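Workplace Automation > Packing and kitting > Hand-held grippers replacing hand sorting

millrat_243
Our Gindthorpe site packs board game sets. Management wants the arm cell Moura already runs, so four of us are now on hand-held grippers recording picks. The line rate hasn't changed, but the job has. You learn to pinch a pawn at one angle and hold it there, because a sloppy grasp gets thrown out at review.
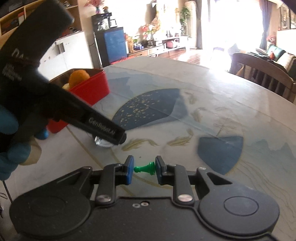

Page 2 of 11

kerbside
Blue pads on a green pawn is a decent test of grip. What's the clear glass piece under the other tool? We found glass far worse than painted parts at Rernurthorpe.

millrat_243
Glass is slower for us too. I allow almost double the time.

M. Chidiac
I disagree that the job has only changed. At Tollitz the recording work ran 11 weeks, then two packers were moved to labelling on a lower classification. Get the rate for recording written into the agreement before it starts.

kerbside
Different here. Nobody was moved, and the packers now clear faults on the cell. Sore wrists are down, sore thumbs are up.

M. Chidiac
Clearing faults is skilled labour – was it reclassified?

kerbside
No. Still under review.

millrat_243
Ours hasn't been raised. I'll ask the delegate.

Recent threads
Glove sizes for trigger tools
Rotating staff between cell and bench
Who signs off a rejected pick?

This site uses cookies to keep you logged in. Accept | Settings

Contact the moderators | © May 2021 | Back to top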